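A Visit to the Garnent Workshop Open Day
Posted Mar 25, 2018 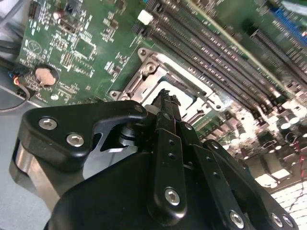

I had been meaning to get out to Garnent since November, when Natalia Bautista first wrote to me about the arm she and a few other members were putting together. The workshop is in Vetuvholm, on the ground floor of an old print shop, a short walk from the tram. The sign on the door is small and I passed it twice.

Garnent has 36 members and one big room. Wood is at the front, electronics at the back, with a plastic curtain between them that does a fair job with the dust. The open day ran all afternoon. I spent most of it at the back.

The arm build is called Lenell. It started as a kit that one member bought and gave up on, and the group has replaced a good part of it since then. Natalia did the wiring and most of the code. Magdolna Illés does the mechanical side, and she has remade the gripper 9 times. She keeps the old versions in a drawer and will take them out if you ask. The early ones had wide flat fingers that were fine for blocks and bottle caps and no good in a tight spot. The current one is narrow and black, held together with hex screws so that any part can come off without taking down the whole hand.

The job they are working toward is taking apart and refitting old desktop computers. The workshop gets a lot of these as donations, and sorting them by hand is slow. The CPU socket is the hard part. A fingertip has to get down inside the metal frame around it without touching anything it shouldn't, and the memory slots don't leave much room on one side. For now they practice with boards that have no processor in them, and the group only wants the tip to reach the right place and come back out.

Natalia talked me through how they set it up. The small camera is mounted at the wrist, so it sees what the fingers see. She moves the arm by hand to a start position, saves it, and then lets the program make the last part of the approach. She said shiny metal and bright light give the camera trouble, and they are still trying out lamps. A sheet of tracing paper over the lamp has been the best fix so far - cheap and easy to replace.

I asked about cost. They have spent up to 2000 on Lenell, counting the motors that burned out in the first winter. Magdolna thinks it could be done for a good deal less by someone who didn't repeat their mistakes. Her main advice was to buy spare screws in one size and design everything around that size.

There was also a table run by Ruangrit, a parts shop across the river, with bearings, belts and used power supplies. I bought two belts and a bag of connectors. Coffee was free, and the soup ran out early.

If you want to go, the back room is open to visitors one evening a month, and you can bring a project of your own. Write ahead if you want to see the arm running, as it is sometimes in pieces. Street parking is hard to find - take the tram.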